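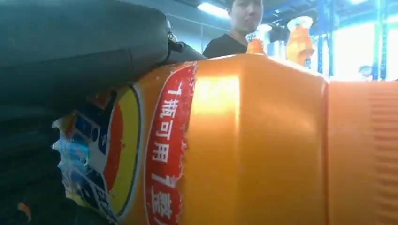 **Refill shelf opens at Grorari, and I've already been twice**

If you've got a cupboard full of half-finished cleaning stuff like I do, good news: the swap and refill shelf at Grorari, on the Grurnlow side of the bridge, opened its doors on 28th June. I went down that first morning with 2 bags and came home with one (so, progress!).

You bring in household bottles with something still in them, or clean empties, and somebody else takes them home. Orange plastic ones are welcome, labels in Chinese are fine, and a torn or crinkly label won't get you turned away as long as people can still tell what's inside. I was glad to hear that, given the state of mine.

The shelf was first talked about in April, when Nic Giolla offered the old stockroom. According to the sheet taped up by the door, almost 1347 bottles were dropped off during the trial run, mostly dish soap and laundry liquid. I spotted a floor cleaner I used to love and can't find in stores anymore – grabbed it right away.

Please don't bring bleach, paint thinner or anything in a drinks bottle. Caps on tight, too. The shelf is open until 7 on weeknights, and you can park behind Nulla for free.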